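Turwood Corn Hall

Turwood Corn Hall is a former market building in the town of Turwood. It has been the subject of a long planning dispute between the town council and its owner, the property company Griffiths.

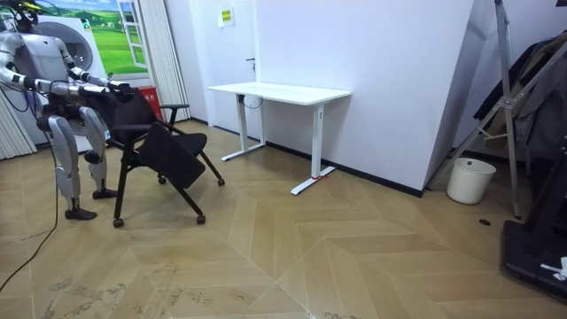 History

The hall was built for the sale of grain and was later used for dances, auctions and public meetings. Its main room could hold 595 people. After the grain trade moved to Vurnlow, the council rented the building to small traders, and in the end sold it to Griffiths.

Planning dispute

Griffiths applied to change the hall into 13 flats, with a shop on the ground floor. The planning office received many objections, most of them about parking and the loss of the public room. Councillor Nerys Ellis asked for the building to be added to the local heritage list, and the council agreed by 8 votes to 3.

The company appealed. Its architect, Silviu Matei, argued that the roof could not be repaired without income from the flats. The inspector, Caradog Jarman, visited the hall in March and refused the appeal – but he accepted that some change of use was necessary.

Later proposals

A second plan keeps the main room for public use and places a smaller number of flats in the rear wing. The council has not yet decided on it.

See also

Vurnlow Grain Exchange
Turwood Town Council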